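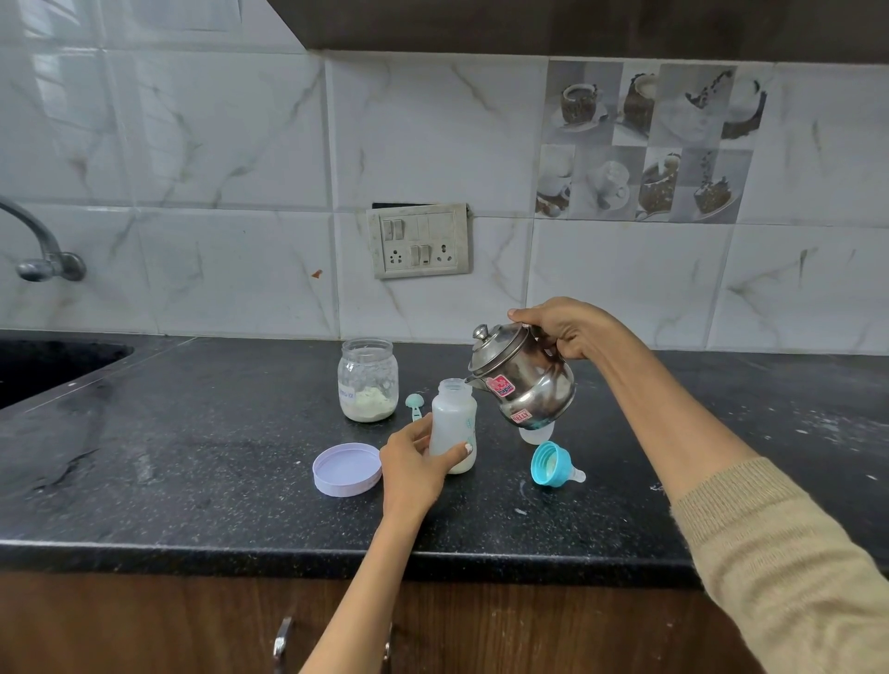
Ticket n° 317 – Grumeaux et tétine bouchée
Ouvert le 21 août 2020 par Myfanwy Kemeys
Rubrique : biberons et préparation
Statut : en attente de retour

Bonjour à toute l'équipe de Clutcombe,

Je vous écris enfin, après avoir bien hésité, parce que je me disais que c'était forcément moi qui m'y prenais mal (et c'est peut-être le cas, vous me direz !). Depuis que Samuel est passé au lait en poudre, il s'énerve au bout de quelques gorgées, il tire, il lâche, il pleure, et quand je dévisse la bague je trouve un petit bouchon de poudre collé juste sous la tétine. Neuf biberons cette semaine, je les ai notés sur le calendrier de la cuisine.

Je vous raconte comment je fais, dans l'ordre. L'eau bout dans la bouilloire en inox, celle avec le petit bouton rond sur le couvercle, que je garde pour ça et rien d'autre. Je la laisse reposer un peu, je verse dans le biberon posé debout sur le plan de travail, et la poudre attend à côté dans un bocal transparent que j'étiquette à la main, avec sa dosette verte. Il m'arrive de mettre la poudre d'abord et de compléter à l'eau, surtout la nuit, quand je ne sais plus très bien comment je m'appelle. Ensuite tétine, capuchon, et je secoue de toutes mes forces.

Ce que j'ai déjà essayé :
– changer de tétine, pour le débit au-dessus : rien de mieux, et Samuel en avait plein le menton ;
– secouer plus longtemps : beaucoup de mousse, et les grumeaux toujours là ;
– laver la bague à l'eau très chaude et la laisser sécher 20 minutes sur un torchon propre : un peu mieux, je crois, mais pas tous les jours.

Ma belle-mère accuse le bocal, qui reste ouvert à côté de la vapeur. Je n'avais jamais fait le rapprochement. Il reste de la poudre sur les parois, c'est vrai, et je la fais retomber en tapotant.
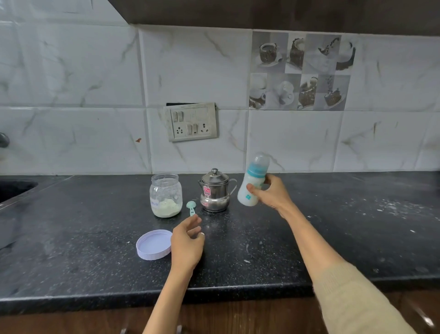
Trultwood : Bonjour Myfanwy, et merci pour ce message si complet ! Votre belle-mère tient sans doute une piste. Pouvez-vous refermer le bocal dès la dernière dosette et l'éloigner de la bouilloire ? Versez toujours l'eau en premier, à la température indiquée sur votre boîte de lait, puis la poudre. Pour mélanger, roulez le biberon entre les mains avant de secouer doucement. Regardez aussi le bord intérieur de la bague, la poudre s'y loge volontiers.

Myfanwy Kemeys : Merci mille fois, je commence dès le biberon de 17 heures. Pour la bague, je prendrai le petit goupillon. Je laisse le ticket ouvert et je reviens vous dire lundi – Samuel dort, j'en profite pour laver le bocal.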